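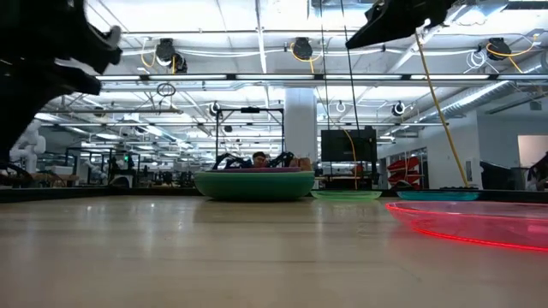

Section 4: Recording your first dish-stacking session

By now you've done the power-up in Section 2 and the safety walk in Section 3. If you skipped Section 3, go back and do it, I'll wait. This part covers the bit everybody came for, which is sitting at the leader arms and showing the Lirkalen how to stack dishes.

I wrote this after running new operators through the Stindville lab for most of a year, so it leans heavily on the things people ask me over my shoulder. Your bench may be a bit different from ours. The steps should still hold.

4.1 What you're going to do

You'll hold the two leader arms, and the two follower arms on the bench will copy your hands. While that's going on, Sivness (the recording software) saves the joint positions, the gripper openings and all the camera feeds. One go at the task, start to finish, is called an episode. A full set for this task is 200 episodes, and you won't do them all in one sitting, so don't panic!

The task itself is simple. Plates start out spread across the table. You pick them up one at a time and stack them on the bowl, then let go and bring both arms home. Use the plastic set for your first week. The ceramic set in the cupboard is for later and I'd like it to last.

4.2 Before you touch anything

1. Clear the bench of mugs, phones, tape, screwdrivers and whatever the last crew left behind. The only things on it should be the dishes on your task card.

2. Wipe the tabletop with a dry cloth. Crumbs and grit make plates slide strangely, and the robot will learn to expect it.

3. Check that both e-stops are popped out and that you can reach one from your chair without leaning. Move the chair if you can't.

4. Look up. Follow every cable from the ceiling down to the bench and make sure none of them crosses the space where the arms swing. A loose power lead is much easier to move now than to untangle from a wrist joint later.

5. Open Sivness and pick the project called Lazaridis Kitchen. (It's named after the first task list we ever ran, and changing it now would break about a hundred file paths.) Then choose "stack plates on bowl" from the task menu.

6. Check the camera previews. You want a live picture from every one, with the bowl showing clearly in the table views. If a preview is frozen, unplug that camera, count to ten and plug it back in.

Caution: Leave the overhead lights as you found them. If somebody switches half the room off partway through your session, stop and note it. Shiny tabletops change a lot on camera when the lights do.

4.3 Setting out the dishes

The task card gives you a starting layout, but it's deliberately loose. I want variety. Here's how I do it:

1. Put the bowl near the middle, where both grippers can get to it comfortably.

2. Scatter the plates around it, flat on the table. Some can be close and some further out, as long as each is inside the reach line on your card.

3. Change the layout every single episode. Swap colours around, put the plates all on one side now and then, shift the bowl a hand's width. You don't need to be scientific about it, just don't get into a pattern.

4. Every so often, start with one plate already sitting on the bowl. We want the robot to cope when the job's half done, and there's a tick box for it in Sivness labelled "partial start".

Note: Clear or tinted plates are harder work than solid ones. You'll find yourself misjudging where the rim is, especially on a glossy table. Slow right down for them. I still miss the odd one.

4.4 Taking control

1. Sit down and get comfy before you hold anything. Elbows loose, feet flat. You'll be here a while.

2. Take the leader handles, one in each hand, with your index finger on the trigger. Don't squeeze yet.

3. Move the leaders until they roughly match the pose of the arms on the bench. The on-screen bars turn green as each joint lines up.

4. When all the bars are green, press the left foot pedal once. You'll feel a small tug as the followers link up. That's normal and you get used to it.

5. Wiggle one hand gently, then the other. Left should move left, right should move right. If they're crossed, press the pedal again to unlink and see Section 7.

6. Open and close each gripper a couple of times. The fingers should follow your trigger smoothly the whole way.

Caution: Never link up while somebody has their hands, hair or lanyard near the follower arms. Say "linking" out loud and wait for an answer. I don't care if you think you're alone in the room, say it anyway.

If you're working with a spotter, they can stand or crouch on the far side of the bench to keep an eye on the rims, but they stay behind the back edge while you're linked. No reaching in to nudge a plate. If a plate needs nudging, unlink first.

4.5 Recording an episode

1. Bring both arms to the home pose. There's a ghost outline in Sivness to help you.

2. Press the right pedal. You'll hear one beep and the timer starts.

3. Reach for the nearest plate with whichever arm is closer. Come in low, with one finger over the rim and one under it, and squeeze the trigger only until the plate stops shifting.

4. Lift it straight up a little before you go sideways. Dragging a plate across the table looks terrible in the data (and it sounds worse).

5. Carry it over to the bowl and pause for a moment above it. Lower until you see it touch, then open the gripper slowly. A quick release flicks the plate, and you'll chase it.

6. Use the second arm if the plate lands crooked. A light tap on the rim with a closed gripper is fine, or use both arms to lift and reseat it.

7. Do the same for the remaining plates.

8. Back both arms away from the stack, go home, and press the right pedal again. Two beeps means it's saved.

A decent episode takes 30 seconds or a bit over once you've got the hang of it. Your first dozen will be a lot slower and that's completely fine. Please don't race! Jerky fast episodes cost us more time than smooth slow ones ever have.

4.6 If something goes wrong halfway

You fumbled a plate but it's still on the table. Keep going. Pick it up again and carry on as if you meant it. We want recoveries in the set, so tick "recovery" when you save.

You dropped a plate on the floor. Press the right pedal to stop, unlink with the left one, and only then get up. Mark the episode "discard".

You hit the bowl and it slid. If it's still upright and in reach, carry on. If it tipped, discard.

You sneezed, or somebody walked up to ask you something. If your hands stayed steady, keep it. If the arms wandered about for a while, discard. Use your judgement and don't feel bad about throwing one out.

An arm went stiff or started buzzing. Let go of the triggers, hit the e-stop and leave it alone. Don't try to push it back by hand. Go to Section 8 and have a read before you reset anything.

Caution: When you let go of the leader handles while still linked, the followers can sag and drop onto whatever is under them. Always unlink before you let go, apart from in an emergency stop.

4.7 Labelling as you go

After each save, a little panel pops up with three choices: good, recovery or discard. Pick one straight away. I once left a whole afternoon's worth to label at the end and I couldn't tell one episode from another, so I had to sit and watch the lot.

There's a notes box too. Short is good: "gripper slipped on small plate", "new bowl", "lights flickered". If you swap any dish for another one, always write it down, even when it looks the same to you.

4.8 Breaks and finishing up

Stop when your forearms tell you to. I do a block of episodes, get up, refill my water, look out a window, then come back. People get sloppy with the triggers when they're tired and it shows up in the grip data long before they notice it themselves.

To finish the session:

1. Bring both arms home and unlink with the left pedal.

2. Park the leaders in their cradles. You should feel them click.

3. In Sivness, press "close session" and wait for the upload bar. Don't shut the lid while it's moving.

4. Check the episode count on screen against your tally sheet. They should match. If Sivness says 186 and your sheet says 200, the missing ones are usually discards, so turn on "show discards" and look there first.

5. Put the dishes away in the tub with the lid on.

6. Power down the arms following Section 2, in reverse.

Note: The Monday crew uses a different task card on the same bench. If you're the last one out before them, take the tape marks off the table.

4.9 A few bits of advice for your first week

Watch your plates and not the screen. New operators tend to stare at the monitor and their depth goes out the window. The screen's there for lining up and labelling.

Rest your wrists on the pads between grabs. They were a late addition to the rig and I'm very fond of them.

If one arm always feels like the clumsy one, make it do more of the picking for a while. The robot needs good examples from both sides, and so far every set I've checked from a new operator has leaned heavily on their favourite hand.

Replay at least one of your own episodes each day. In Sivness, choose the episode and press "view" (not "run on robot", that's Section 6 and needs a second person in the room). You'll spot your own habits pretty quickly. Mine was hovering over the bowl for ages before letting go.

Once your first full set is uploaded, go on to Section 5 for checking and trimming.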